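Oltholm Two-Arm Table Kit
Bench kit for home and shared workshops

Price: on request
Ships as: table hardware, mat, cable set, control box, printed manual
Arms: not included (see Fit)

The Oltholm Two-Arm Table Kit is the set of parts we use to put a pair of small robot arms on an ordinary table. Laurinda Rocha drew up the first version for her own garage, and the kit has been sold through the Hoststead shared workshop since June. It is meant for people who already have two arms, or plan to buy them, and want to spend their evenings on sorting and packing tasks instead of on brackets.

Everything bolts or clamps. No holes are drilled in the tabletop. The base plates clamp to the front edge of the table, side by side, so both arms reach forward over the same work area. The plates are slotted, and the gap between them can be changed with one hex key.

The mat is brown, with a matte face that keeps glare down under shop lights. It marks with use. Scuffs wipe down a little with warm water and dish soap but will not go away, and they have not caused us any trouble. Replacement mats are sold singly.

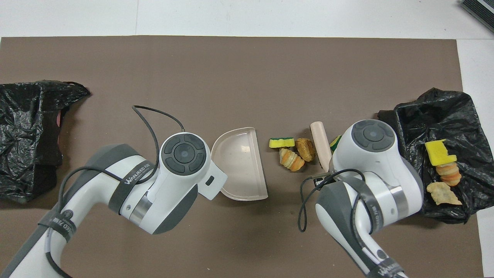 For first tasks we suggest light things that can be dropped. Toy food works well, and so do kitchen sponges. A sponge forgives a bad grip, while a hard plastic roll will slide off if the fingers close a little to one side. Plastic garbage bags make a cheap target at either end of the mat, but they shift when something is dragged over them. Tape down the far edge if that bothers you. Shallow trays are easier to start with.

Before running a two-arm task, run each arm alone through its full reach at 20 percent speed. Then run both at 20 percent. Stay there until the cables have been checked in every pose. Most of the support mail we get is about cables. Leave enough slack for the wrist to turn 90 degrees each way, and use the cloth ties in the kit to hold the loop to the arm. Zip ties cut into the jacket over time – please don't use them on moving parts.

What's in the kit

Base plates, left and right
Edge clamps with rubber pads
Brown work mat
Cable set with cloth ties
Control box (Lumbao) with stop button
Hex keys
Manual, 40 pages

Fit

The plates fit tabletops up to 50 mm thick. The front edge has to be square. Rounded edges need the shim set, sold separately. Folding tables are not stiff enough. Glass tops are not supported.

Check the bolt pattern of your arms against the drawing in the manual, which can be downloaded before you order. If it doesn't match, Arnaldo Rebelo at the Hoststead workshop cuts adapter plates to order. Send him a drawing with measurements in millimeters. He can't work from photos.

Grippers

The kit does not include grippers and does not care which ones you use, as long as they draw their power through the arm. Grippers with their own supply need the second outlet on the control box.

Software

Huda, the task recorder we supply with the control box, stores each run as a plain folder of files. It runs on Linux. There is a Windows build, but the stop button is slower to register on it and we don't recommend it for two arms.

Returns

Unused kits can be returned within 40 days. Mats that have been unrolled can't be taken back. Damaged clamps are replaced free of charge – write to the workshop with your order number and say which side it came from.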